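Search this site Enter keywords Go
Last updated: 18 Jul 2021

4.2 Placement without a visible arm

Most of our success checks in the Purba simulator read object poses straight from the physics state. That works in simulation and nowhere else. For the transfer to the Gerkholm bench we needed a check that uses only the overhead view, and we wanted to train it on rendered images alone.

The training set holds 1,393 overhead renders. In each one the arm is left out of the render, so the classifier can't learn to use the position of the gripper as a shortcut. An earlier version, trained in February with the arm present, did exactly that: it scored a placement as good whenever the fingers were open above the container, whether or not the object had gone in.

Each render is labeled from the physics state with one of two outcomes. "Placed" means that the center of the object lies inside the circle of the container's base. Everything else is "not placed," and this includes objects caught on the sloping wall. We considered a third label for wall contact but dropped it - the wall cases were too few to train on.

Table texture was varied between renders. Wood grain turned out to matter more than plain colors, since knots and dark streaks give the network false edges close in size to small objects. We kept the lighting soft and left cast shadows weak. Stronger shadows are covered in Section 4.4.

The network takes a single image and returns one score. We trained it for 100 epochs and held back 1,000 further renders, made with other textures, for testing. Scores near the threshold came mostly from objects lying close to the edge of the base. Figure 2 gives a case well inside it.

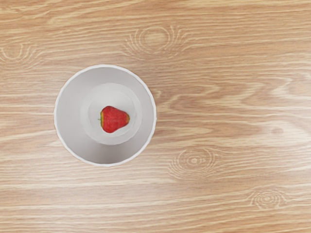

Figure 2. Overhead render labeled "placed": strawberry on the base of a white bowl, wood-grain table.

Walstead, reading a draft of this section, objected that a single view from above cannot tell an object resting on the base from one still held over it, and that hiding the arm makes this worse. We agree. The check is therefore run only after the arm has reported an open gripper and moved back to its home pose. It should not be used to decide when to let go.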